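How to Clear Out a Full Phone Before a Trip

A phone that runs out of space tends to do it at the worst time, usually when you are trying to take a picture or download a boarding pass. Set aside an evening for this before you leave. You will need your charger, a Wi-Fi connection and a computer with free disk space.

Step 1. Check what is using the space

Open Settings and find the storage page. On most phones it is under General, Storage or Device Care. Give it a minute to finish adding things up. Write down the free space before you start. The phone used for this guide had 86 photos in the main album and 700 more in a folder made by a chat app, so the chat app was the place to begin.

Step 2. Copy your photos to a computer

Connect the phone with its charging cable and unlock it. If a message asks whether to trust the computer or allow file transfer, accept it. Make a new folder on the computer and name it after the month, for example August. Copy everything over before you delete anything.

Put the phone on a flat surface where the cable is not pulled tight. A loose plug is the usual cause of a copy that stops halfway.

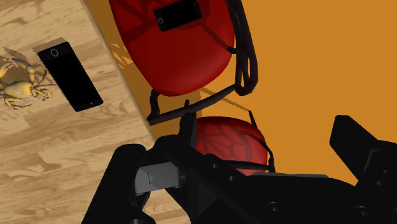 A phone lying flat on a wooden tabletop.

When the copy is done, open a few files from the start, middle and end of the folder. Check at least one video all the way through. If any will not open, copy those again.

Step 3. Delete from the phone

Now go through the albums on the phone. Start with videos, then screenshots, then duplicates. If your photos sync to an online account, read the warning that comes up when you delete. On some services, removing a photo from the phone removes it from the account too.

Deleted photos normally sit in a trash folder for several weeks. Empty that folder or the space will not come back.

Step 4. Clear out apps and downloads

Sort your apps by size. Remove any you have not opened since your last trip. For maps, delete the offline areas you no longer need. Our old Paddale and Hughes maps came to 196 MB together, and we only needed Fetstead for this trip.

Check the Downloads folder as well. Old tickets and menus collect there. Keep anything you still need for a refund.

Step 5. Restart and check again

Restart the phone and go back to the storage page. Compare the free space with the number you wrote down.
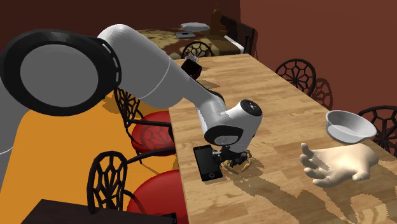
A smartphone tilted nearly upright, screen facing out.

Download your tickets, hotel booking and offline map now, while you are on Wi-Fi. Then switch on airplane mode and open each one. If a file will not load without a connection, save it as a PDF or take a screenshot of it.

If the phone is still full

Look for an entry called Other or System Data. Clearing the browser cache may shrink it. You can also set chat apps to stop saving every picture they receive, usually under Media or Storage in the app's own settings.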